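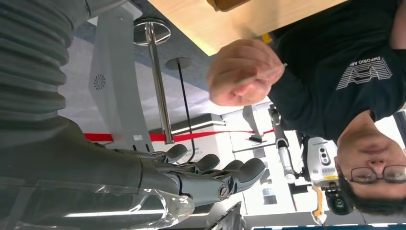 Issue 11

Kulodeck: how people hold thin things
README and data card, all in one file

Hi, and thanks for downloading this! Kulodeck is a table of written notes on how people pick up, hold and put down thin objects while they're sitting or standing at a table. Sticks, pencils, straws, knitting needles, skewers, chopsticks, candles for a birthday cake, that kind of stuff. It has 1,688 rows covering 79 objects, and every row is one hold of one object by one hand, written down in plain words and then given a label.

I started it when I was helping write a craft kit manual and couldn't find a decent word for the way you close your whole fist around a stick so the end pokes out past your knuckles. You'd think there would be a word. There are lots of words, and they all come from different fields and they don't agree with each other. So I made my own list, and then the list got long, and now it has a README.

If you used issue 10, please read the part on what changed before you merge anything, the column order is different.

What you get

kulodeck_holds.csv is the main table. It opens fine in any spreadsheet program, but watch out for the object codes, which like to get turned into dates if you let the program guess. Import them as text.

objects.csv has one row per object with length, thickness at the fattest point, what it's made of and how bendy it is. I measured everything with a ruler and a cheap caliper on my kitchen table, so treat the thickness of anything squishy (pipe cleaners, licorice) as a best effort.

labels.txt has the 11 hold labels with the longer wording and the borderline cases. Please read it! Most of the questions I get are answered in there, and the short names are kind of misleading if you only see them in the table.

changes.txt is the running log. It's messy and I'm leaving it that way.

The labels, in short

Full wrap. All the fingers close around the thing and it sticks out of one or both ends of the fist. A thin white stick held in a clenched fist goes here, and so does a candle, a wooden spoon, a toothbrush if you're four years old. The thumb can go over the fingers or lie along the stick. I used to split those up and gave up on it.

Pen hold. Thumb, index and middle finger near one end, with the rest of the object lying back over the hand. You don't have to be writing.

Pinch. Tips of thumb and index only. The object usually droops or swings a bit.

Side pinch. Thumb pad against the side of the index finger, like holding a key. I see this one a lot with flat coffee stirrers.

Three-tip. Like a pinch but the middle finger joins in. If I couldn't tell whether the middle finger was touching, I wrote pinch and put a question mark in the notes column.

Scissor. Between two fingers with no thumb. Straws, mostly.

Palm rest. The object lies across an open hand and nothing is closing on it.

Bundle. More than one thin object in the same hand. The row gets the object code of whichever one I could see best, and the others go in the notes.

Parked. Tucked between two fingers or behind the thumb while the hand is busy with something else. My favorite label. Watch anybody cooking and you'll see it all day long.

Two-hand. Both hands on the same object. These are the only rows where the hand column says both.

Other. Everything else, with a sentence saying what it was. Please don't drop these, some of the best rows are in there.

The columns

row is just a running number. It has gaps where I deleted things.

object is the code from objects.csv.

hand is left, right, both or unsure. Left and right mean the person's own left and right, and I've had to fix this more times than I want to admit, especially in notes I made while facing someone across a table or with my head on the wrong side of things.

hold is one of the labels.

sticks_out says which end of the hand the object comes out of: thumb side, little finger side, both, neither or unsure. This column only makes sense for full wrap, so it's blank for the rest.

over says what the hand was above when I wrote the row: table, lap, floor, another hand, container, nothing much. If it was above a hand, that's all it says. It doesn't tell you whether anything got passed along afterward, and please don't use it as if it did.

notes is free text. I wrote these fast. There are typos, and a few rows where I clearly got distracted by what people were wearing or what was on the table. I've thought about cleaning them up and I keep not doing it.

sure is how confident I was, from 1 to 3, with 3 being very. Drop the 1s if you need clean data. Keep them if you're interested in what makes a hold hard to name, because that's where all the weird ones live.

How the notes were made

I wrote most of them by hand in a notebook at Sæther, the shared studio where I rent a desk, and typed them up on Monday nights. The tables there are pale wood with a lot of junk on them, so people are always reaching over stuff, and that shows up in the data. You get more high, hovering holds than you would at a clean desk. I didn't set anything up or ask anyone to hold things a special way, apart from the cake candle rows, where I handed people a candle and said "hold this a sec." Those have the word handed in the notes so you can filter them out.

Everyone whose hands are in the table said yes to it first. There's nothing in the rows about who a person is: no age, no job, no initials. I get asked for age pretty often, and I understand why, but the answer is still no.

Typing up went through Trindano, a little form I built so the labels come from a dropdown and I can't invent new ones at midnight. It's not included because it's held together with tape. If you want to make your own, the only parts worth copying are the dropdown and the rule that you can't save a row with an empty sure column.

What changed in this issue

The old label "fist" is now "full wrap." Too many people read fist as something to do with hitting.

Column order is now row, object, hand, hold, sticks_out, over, notes, sure. It used to have sure in the middle and I kept typing notes into it.

I took out 9 rows that were copied in twice from the Dirwood list. Dirwood was my first try at this whole thing, garden canes and plant labels only, and it got folded in a while ago. The Dirwood rows that are left have a D at the front of the row number. They're older and the notes are shorter - I'd knock one off the sure score in your head.

Lollipop sticks and craft sticks are separate objects now. They really are held differently! The round ones roll, so people close up on them sooner.

Things this is bad at

Speed. A hold is written down as if it stays put, and hands don't. Someone going from a pen hold to a full wrap gets two rows with no link between them. I've tried a "next row" column twice and it made the typing miserable.

Force. I can't see how hard anyone is squeezing. The notes sometimes say "tight" and that only means it looked tight to me, white knuckles or whatever.

Left hands. There aren't enough of them.

Thick things. Anything fatter than a broom handle isn't in here and isn't going to be. Somebody else can do rolling pins.

Very short things too. Once the object is shorter than the hand is wide, the full wrap hides it completely and I'm just writing "closed fist, trust me." There's a short run of matchsticks like that and I wouldn't lean on them.

Using it

Do what you like with it, including in classes and in things you sell. Say where you got it and which issue, please, the issue number matters because the labels move. If you make drawings of the holds I would love to see them. My own drawings look like bunches of bananas.

If you find a mistake, send the row number and what you think it should say. Don't send me a whole corrected file, I can't tell what you've changed and I end up reading the entire thing with a cup of coffee and a ruler. For label arguments, quote the wording in labels.txt that you think I broke. Pen hold versus three-tip is the one everybody writes in about, and I do change my mind on those sometimes.

Still to do before issue 12

Check the sticks_out column on all the skewer rows. Half of them were done before I decided what "both" meant.

Measure the new chopsticks, the metal ones, and fix the taper.

Decide if paint brushes with the fat handles count as thin.

Go through "parked" and see if behind the ear deserves its own label. It isn't a hand, so probably not, but there are a lot of pencils back there.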